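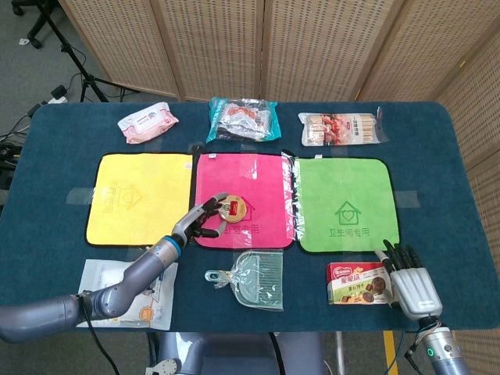 Home News What's On Contact

One cloth for each room
September — by Fumiko Tsuji

Fadley community kitchen has gone over to colour-coded cleaning cloths, and very cheerful they look too! The green ones, printed with a little house and heart, are for the bathroom and must stay there — please don't be tempted to borrow one for the worktops. Roald Björklund, who looks after the cupboards, has put 28 sets aside for households in Ploston who would like to try the same at home. Do pop in and ask him, any morning before noon.

Fadley News — contact the newsroom on extension 538 Back to top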